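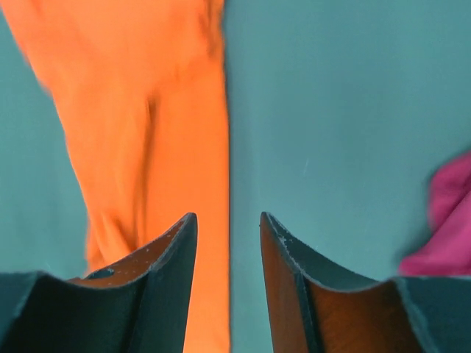

Page last changed: July 21, 2020

4.2 Cloths on the surface: colour, shape and the business of sorting

Figure 3. A long orange cloth on the teal surface, with part of a smaller magenta-pink cloth at the right.

We turn now from the cupboards and drawers of the earlier sections to the humblest things in the study, the household cloths, which took up far more of our afternoons than any of us had planned for. A cloth is an awkward object to write about. A plate keeps its shape wherever it is put, and a spoon is a spoon from any side, but a cloth has a new outline every time somebody picks it up and lets go of it again. People who sort laundry at home deal with this all day long without giving it a thought, and when we asked them how they did it they were often rather puzzled by the question.

The answer most of them gave, once they had thought it over, was colour. The two cloths in Figure 3 are a fair illustration of what they meant. The orange one lies long and narrow against the teal, and the eye goes to it straight away; the magenta-pink one shows only a little of itself, and yet there is no danger of taking it for a piece of the other. Da-eun Seok, who led the home visits, wrote in her notes that strong plain colours "do half the folding for you", and we have borrowed that remark more than once in our discussions since. Where a household owned mainly white or cream cloths, the sorting was slower and there was a good deal more turning over, holding up and putting back.

The diary part of the study gave us 2,244 entries from 77 households, each entry being one occasion on which somebody sorted, folded or put away cloths of any kind. We had asked for short notes and were given, in many cases, very generous ones - one participant kept up a running account of a quarrel over tea towels that lasted most of the month. Kieran Nic Aodha and Nghĩa Khương read all the entries separately and then sat down together to settle their differences, a job that ran on well into September. Their coding scheme is the one described in Section 3, with a single change: "hung" and "draped" were treated as one category, as the diarists used the two words quite freely for the same thing.

Shape came a clear second to colour. In 49 households the diarist mentioned, at least once, knowing a cloth by its length or its width, and long cloths were spoken of with special fondness. They could be folded in thirds, laid over a rail, or rolled. Small square ones tended to be pushed into whatever gap was left, and they also turned up most often in the entries about things gone missing. We would not want to make too much of this, as small things of every sort are easily lost, but the pattern was steady enough that Marcelle Poulain built the second round of interviews on it.

The surface underneath matters too, though it was seldom mentioned unless we asked. A plain, flat background such as the teal one in the figure makes the edge of an orange cloth very easy to follow. A patterned bedspread does quite the opposite, and nearly every diarist who sorted on the bed had something to say about socks or flannels disappearing into the flowers. Khôi Dương has suggested that people choose their sorting place for comfort and light first, and put up with the pattern afterwards. The interviews seem to bear him out, for only three people told us they had ever moved to a different spot in order to see the cloths better.

Something should be said here about words. Our diarists wrote "cloth", "duster", "flannel" and "rag" according to family habit, and the same item could be promoted or demoted over its life - a good tea towel becoming a floor cloth, and a floor cloth going at last to the shed. We have kept to "cloth" throughout, and leave the finer distinctions to the glossary in the appendix. The storage of cloths once they have been sorted is a separate matter, and we take it up in Section 4.3 along with bed linen.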